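4.2 Site and fieldwork

The fieldwork was carried out at Bondthorpe, a holiday park on a stretch of flat coast that has taken family bookings under one name or another for three generations. The park is owned by Istus, which runs it alongside two smaller caravan sites inland. At the height of the season it sleeps 4000 guests in chalets, caravans and a single block of hotel rooms. Outside school vacations it fills its beds with themed weekends: soul, darts, country dancing, tribute acts. These weekends are the subject of this section.

We attended three of them between October and March. On each we stayed in the same grade of chalet, ate in the main dining hall and spent both evenings in the Zikik, the larger of the two show bars. The Zikik opens at noon but does not get busy until after dinner. Most guests we spoke with described their day as a matter of waiting for it, and several groups planned their meals, naps and showers backward from the time the first act came on.

Tables in the Zikik are not reserved, at least on paper. In practice, groups who return each year sit in the same places, and new arrivals learn this quickly. On the darts weekend a party of first-time guests took a long table by the stage at five in the afternoon. By seven they had moved to the raised area at the back. They told us they had not been asked to leave. People had stood near the table with their drinks and talked over it, and moving had seemed easier. We recorded similar cases on the other two weekends, and in none of them was a member of staff involved.

Earlier work on the seaside camp treats the entertainment staff as the main source of order in the bar (Tsai, ch. 2). Our notes support this only for the early evening, when staff run bingo and the children's dancing. After nine the staff mostly withdraw to the edges of the room, and guests manage the dance floor, the line for the bar and the occasional quarrel among themselves. Older women in the returning groups did a large share of this work. They found lost coats, walked drunk relatives back to their chalets and told strangers when the last food was being served.

4.3 Guest comment forms

The second source is a set of comment forms. Every chalet is supplied with a one-page form and a pencil, and completed forms are handed in with the key. Istus gave us access to 1292 of them. The form has a row of boxes for cleanliness, food and entertainment, followed by a blank space headed "Anything else?" We used only the blank space. Each comment was read by both authors and given up to three codes, and disagreements were settled by discussion. Comments naming a member of staff were set aside. All reading and coding was done on paper (Figure 3).
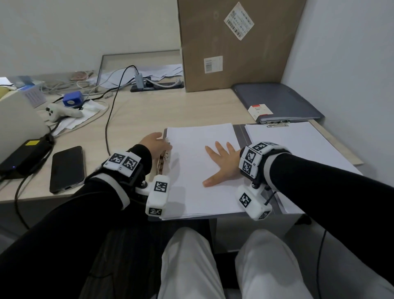
Figure 3. Clipped sheets on a desk.

4.4 What guests wrote about the evenings

Comments on the evenings were longer than comments on anything else, and more of them described other guests than described the acts. Noise was the most common complaint, but it was nearly always noise in the chalet lines after closing. Hardly anyone objected to the volume inside the Zikik. Praise tended to be for small things: a table held while someone fetched a grandmother, a singer who came back out for one more number, chips still on sale at midnight. Returning guests also used the space to ask for the same chalet next year, often giving its number and the names of the families on either side.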